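How many demos before a folding policy stops sulking?

Two arms, one table, laundry-ish tasks. We're recording teleoperated examples at the bench, and I'm told by the person who signs for things that 80 should be plenty. I have my doubts. 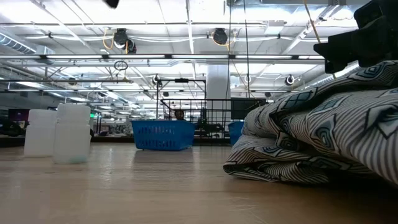
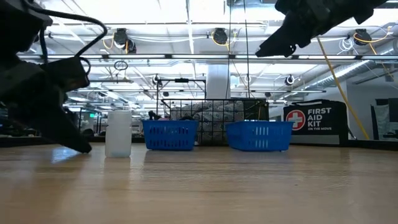 Leandro Goicoechea

My actual problem is clutter. Should I leave the bottles and the blue baskets on the table while we record, or clear the lot and add it back later? Currently the policy does lovely work until someone moves a basket, then it behaves as though the furniture has died. Batch size is 128, if that matters to anybody.

Pascal Haberkorn
Leave it on, but move it every few episodes. If the basket sits in one spot for the whole set, your model will learn the basket and ignore the cloth. I'd record 30, train something cheap, watch it fail, then record more of whatever it failed at. Keep the fumbled grasps if the operator recovers. Bin the ones where they gave up and went for a coffee. Also check your colour balance between cameras, ours was off all May and we blamed the optimiser.

Horácio Rocha
80 is a joke. Get 2000.

Jaime Antunes
Horácio has never had to sit in the operator's chair. Go with Pascal's way, and write down who drove each episode. We had one left-hander at Norbridge and the policy favoured that arm for weeks.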